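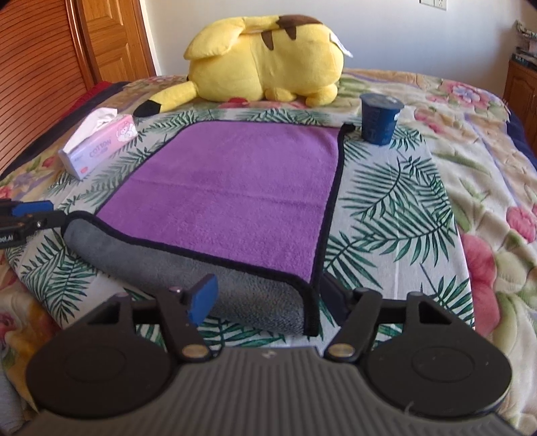 Figure 1. Purple towel on the bed, near section folded over, with the cup, tissue box and plush left where they were.

Home Contents Previous Next Appendices Print

3. Folding on a soft surface

Most advice on folding towels assumes a table. Most students in Troltamden House own a desk, and most of those desks are under something. My project therefore looks at folding where it really happens, on the bed, among the belongings that live there. My supervisor, Ilse Postma, approved the topic on 2023-07-24 and asked only that I keep a straight face in the write-up.

3.1 Materials

I used a microfibre towel, purple on one face and grey on the other, with thin black stitching round the border. Two colours turned out to be a great help. Any grey showing after the last fold counts as an error, and even I can see it from the doorway. The surroundings were a small dark blue cup, a white tissue box lying on its side and a large Pikachu plush on its stomach with its back to the proceedings. The plush still has its paper tag and contributed nothing.

3.2 Method

Each trial began with the towel spread out purple side up. The near edge was folded over first, then the towel was halved, then halved again. I compared three ways of making the first fold: the Golent fold (edge lifted and laid flat), the Jaiswal fold (edge rolled, then pressed) and what my flatmates call the normal way, for which no written procedure exists. There were 48 trials, spread over several evenings in December, when I should have been revising.

A fold passed if the corners met to within 2 cm. I had wanted a stricter limit, but the mattress disagreed.

3.3 What went wrong

The first fold causes nearly all the trouble. On a bed the near edge does not crease. It makes a soft roll, and the roll likes to run on the diagonal, as in Figure 1. Once it has done so, every later fold inherits the slant and the finished towel resembles a kite. Pressing along the roll sinks the towel into the bedding and helps for a moment or so.

Far corners were the second problem. They curl up when left alone, and the one by the cup was the worst in my notes. Moving the cup further off would be sensible, and I have put it down as future work.

The Jorkix scoring sheet is in Appendix B, with the blank columns left in.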